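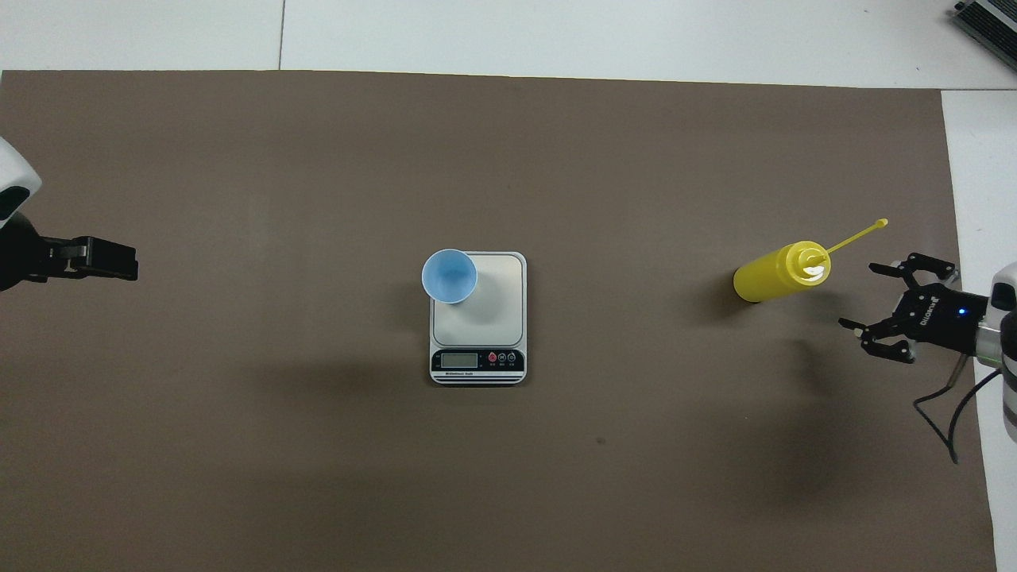

Vukulbridge Small Investors mailing list
Subject: Re: Jusidia reverse split, where did my shares go?

On 11 Feb 2024, a list member wrote:

> Hi all, mostly a lurker but I need some help before I call Stoica and make a fool of myself. I have 200 shares of Jusidia, bought in a couple of batches over the years, and I got a notice that they're doing a 1-for-3 reverse split in March. The way I read it I'll end up with 66 shares. Am I losing two thirds of my money?? And 200 doesn't divide by 3, so what happens to the leftover bit?
>
> I also have some in the dividend reinvestment thing, and a standing order to sell if it drops too low. Do I have to do anything about those? The notice is nine pages and I gave up on page four. My brother-in-law says to dump it all right away, but he says that about everything.
>
> Thanks, and sorry if this has been covered before. I tried searching the archives and got a lot of stuff about railroads.

Welcome out of lurking! And please don't apologize, the archive search has been awful ever since we moved the list (the railroads thing happens to me too, I was looking for bond ladders).

Short answer first: no, you are not losing two thirds of your money, at least not from the split itself. You'll have a third as many shares and each one should open at three times the price. If you cut a pizza into fewer slices you still have the same pizza. What the market does with it after that is a whole other story and I'll get to it.

I hold Jusidia too, and I've been through two of these with other companies, so here's what I know. I'm not an adviser, just somebody who has made most of the mistakes already.

The leftover bit

200 divided by 3 is 66 and two thirds. You'll see 66 whole shares in your account, and for the two thirds of a share you'll get what they call "cash in lieu." It shows up as a little deposit, usually with a description so abbreviated you'd never guess what it was. On my first one I thought the broker had refunded me a fee! It can land a while after the split, too, so if you look the morning after and the cash isn't there, don't panic. Give it a couple of weeks before you start calling.

Do read the part of the notice about fractions, though. Companies don't all handle it the same way. Some pay cash, some round everybody up to the next whole share, and if I remember right the Jusidia one says cash, but I read it late at night with the TV on. It's under a heading like "Treatment of Fractional Shares," and I think it was after the page where you quit. The per-share price they use for the cash is in there too, or at least the formula for it is.

One wrinkle you should check. You said you have some in the dividend reinvestment plan. Is that part of the 200, or on top of it? If it's held separately (mine was with the transfer agent, and the rest was at the broker), then each pile gets split by itself, and you could end up with a fraction in each. It won't change your life but it will confuse you when you try to add it all up. A lot of reinvestment plans can also carry fractions just fine, so over there you may not get any cash at all.

Your standing order

This is the one I'd pay attention to. When a stock does a reverse split, most brokers just cancel open orders on it. They don't adjust the price for you. So your "sell if it drops" order will most likely be gone, and if you want that protection you'll have to go in and put a new one on at the new price. Multiply your old trigger by three and you're in the same place as before.

I got caught by this on my first one. I figured my order was sitting there guarding the henhouse, and it had been canceled weeks earlier. I did get an email. It was in the same folder as the coupons. So I'd ask Stoica exactly that when you call: "Do you cancel open orders on the effective date?" They get asked all the time and nobody there will think you're a fool. I'd also go cancel it yourself the day before, just so you know for sure where you stand, but I'm a belt and suspenders type.

Taxes and paperwork

Okay, the dull part. Your total cost doesn't change, it just gets spread over fewer shares. So each new share carries three times the cost of an old one. Because you bought in batches, each batch gets its own treatment, and the purchase dates carry over, so anything you've held long term is still long term. The split by itself generally isn't a taxable event.

The cash for the fraction is the exception. That's treated as if you sold that sliver of a share, so you'll have a tiny gain or loss on it next time you file. Which batch the sliver comes out of depends on your broker's method (usually first in, first out unless you picked something else).

What I'd really urge you to do, and I say this to everybody, is print or save your cost basis page before the split. Like, this week. Then do it again after and compare. When I moved my account over from Kekedano the old basis numbers came across wrong for one of my holdings, and the only reason I got it fixed was that I had a printout with coffee on it. If your shares are old enough, the broker may not even have the cost on file, and then it's on you to dig up the confirmations. Better to find that out now than some April evening with the forms all over the floor. 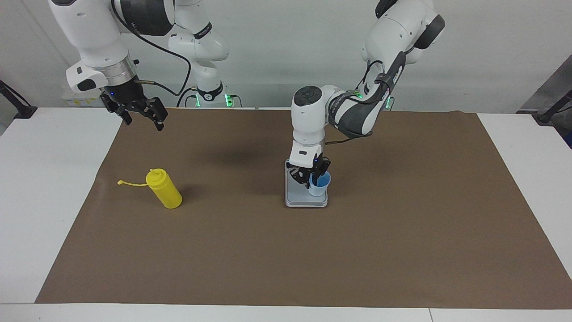 Two white arms over a paper-covered table.

Should you dump it?

Well, I can't tell you that, and neither can your brother-in-law. But I can tell you how I'm thinking about it.

People get nervous about reverse splits for a reason. Companies that do them have usually had the share price slide pretty far, and often it's so they don't get kicked off the exchange for trading too low. The split doesn't fix whatever made the price slide. I've seen a stock drift right back down afterward, and it's no fun watching it happen twice. On the other hand, I've also had one that did fine. They used the breathing room, sold off a division that was bleeding money, and a few years later I was glad I'd stayed put.

So what I look at is the boring stuff. Are they burning cash? How much debt comes due soon? And this is the one I missed in the past: are they also asking to keep the same number of authorized shares? If the shares outstanding get cut by two thirds and the authorized number stays where it was, they've suddenly got a lot of room to issue new ones, and that can water down what you own. It's not automatically bad, plenty of companies leave it alone, but I'd want to know. It should be in the same notice, or in the proxy material from the vote. (Did you vote? I did, for once. It took longer to find the control number than to do the voting.)

My own plan is to hold through March, let the dust settle, and read the next quarterly report before I do anything. I may trim a little. If it were a big chunk of my savings I'd probably feel different about it, so that's a question only you can answer.

Oh, and the dividend! I almost forgot. If they keep paying the same total amount, you should see the per-share dividend go up by three to match. If they announce the "same" per-share dividend after the split, that's a cut, dressed up nicely. Watch for the wording.

A few odds and ends

The ticker may get an extra letter stuck on it for a while after the split, or your account might show a weird new line with a number where the name should be. Mine once showed both the old shares and the new shares for a day and I was rich until lunchtime. And the other way around, sometimes the share count updates before the price does, so it looks like you've lost most of it overnight. Please don't sell anything while it looks like that! Wait until the numbers agree with each other.

Charts will get redrawn as well, so the old prices will all look three times higher than what you remember paying. You didn't misremember, they adjust the history backward.

If you've got paper certificates in a drawer somewhere, that's a different process with a letter you have to mail back, and I'd start on it early. From what you wrote it sounds like it's all electronic, so skip this.

Let us know what Stoica says about the open orders, would you? There are at least a few more of us on here holding Jusidia, and I'd like to know whether they've changed how they do it. And if anybody has a cleaner reading of the fractional shares section than my TV-on version, please post it, with the page number if you can.

Good luck with pages five through nine.

--
To leave the Vukulbridge list, send a blank message with "unsubscribe" in the subject line. Posts are members' own opinions and not investment advice.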